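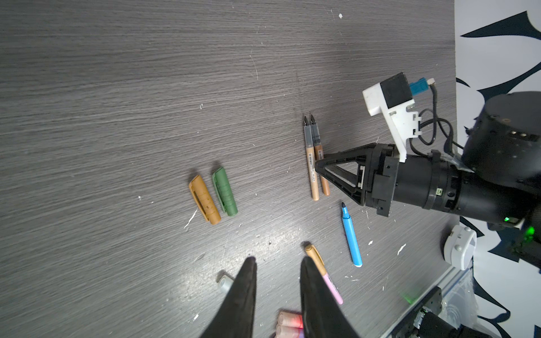 Why did we stop both arms on the marker-capping bench?
One arm kept its grip closed after it had been told to let go, and the other one was already on its way in.

CUTBY PAUSES MARKER-CAPPING TRIALS AFTER GRIPPER FAULT
13 June 2025

I'd normally use a release like this to tell you something new and shiny, so bear with me — this one is about a fault. Nobody was hurt. The damage came to one bent fingertip and a very sorry-looking marker. We're still treating it as a safety matter, and I wanted our customers to get it from us before they heard it from somebody at a trade show.

Cutby builds two-arm benches for small, fiddly sorting jobs, and Kallio is the one that matches loose caps to uncapped markers and puts them back on. It's a harder job than it sounds! Caps roll, barrels sit tight against each other, and the two grippers spend a lot of their day working within a hand's width of one another.

During a long trial at our Clurna workshop, the release signal to one gripper arrived late. The second arm trusted the schedule, took the space to be free and moved in. The fingers met, the force limit tripped and everything stopped, exactly as it should. What I'm not happy about is that we were relying on the force limit at all. It's meant to be the last thing that saves you.

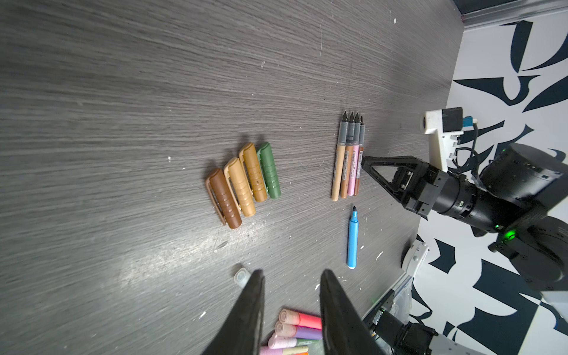 Cutby, Founder and Bench Lead

So, what did we find? We went back through 402 logged handovers and found the same delay in 13 of them. In all the others the arms happened to be far enough apart that it didn't matter. The delay came from Otar, our own scheduling software, which marked a grip as open when the command was sent and never checked that the fingers had moved. That's our code and our mistake, and no supplier had any part in it.

As of today, all Kallio benches in the field should be run with one arm only. You can set this from the Otar start-up page under Shared Zone, and it takes around 30 seconds. It'll be slower, and I'm sorry about that, but please don't switch the second arm back on to catch up on a backlog. If you've already had an unexplained stop, keep the log and send it through to our service desk before you restart. We'd love to see it, even if it looks like nothing.

The fix makes each arm wait for a measured finger position before its neighbour can enter the shared zone. We're testing it now at Clurna with mixed colours, odd cap shapes and some deliberately mean layouts (markers bundled together, caps lined up hard against each other). I won't promise a date I can't keep, though I'd be surprised and pretty grumpy if we were still talking about this in December.

Existing customers will get the update at no charge, along with a replacement set of fingertips if theirs show any bending at the point.

Media and customer enquiries: Cutby service desk, Clurna workshop.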